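Section 4: Fitting and replacing the water bottle

This section covers the Drekisow floor-standing cooler in both the chilled and the ambient versions. Units supplied by Leemans before the change of base have a different drip tray; for those, follow the loose sheet packed with the tray and return here at step 5.

4.1 Before you start

The cooler must have stood upright for at least 8 hours after delivery. If it was carried on its side at any point, count the 8 hours from the time it was put upright again. Do not plug it in during this period.

Choose a level spot out of direct sunlight, with a gap of one hand's width between the rear grille and the wall. The floor must be able to take the weight of the cooler and a full bottle together. Carpet is acceptable if it is short and firm -- on deep carpet, stand the unit on a board.

CAUTION: A full bottle is heavy. Two people should lift it if there is any doubt. Keep your back straight and do not twist while the bottle is raised.

4.2 Fitting a bottle

1. Switch off at the rear switch and unplug the cooler.
2. Wash your hands, or put on clean disposable gloves.
3. Wipe the neck and cap of the new bottle with a Sirton wipe. Allow to dry.
4. Peel the hygiene label from the cap. Leave the cap itself in place.
5. Lift off the dust cover and check that the probe in the collar is clean and upright.
6. Tilt the bottle, bring the neck over the collar and lower it in one steady movement. The probe opens the centre of the cap.
7. Wait until the bubbling stops.
8. Hold down the cold tap until water runs without spitting, then repeat with the second tap.
9. Plug in and switch on. Chilled water is ready after one hour.

Note: If the bottle does not seat, lift it clear and try again. Do not press down on it or turn it in the collar.

4.3 Storing spare bottles

Store spare bottles indoors, away from heaters, paint, fuel and cleaning products. Plastic can take up smells from these over time, and the taste will pass to the water.

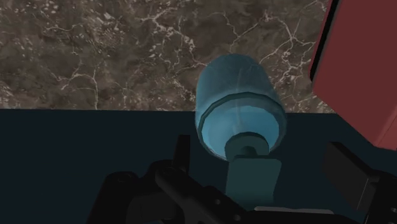
Use the oldest stock first. The fill month is printed on the hygiene label. Bottles marked November should be used before those marked December, and so on. Once fitted, a bottle should be finished or removed within 3 weeks.

Empty bottles go back to the depot with the cap on. Do not use them for any other liquid -- a bottle that has held anything but water is scrapped on return and charged to the account.

4.4 If water does not flow

Check that the probe has opened the cap fully. Lift the bottle 5 cm, wait for the neck to drain, and lower it again. If there is still no flow, remove the bottle and look for a piece of label in the collar.

Faults that remain after this should be reported to Pokelell service, for the attention of Fenna De Bruijn, giving the serial number from the plate behind the drip tray.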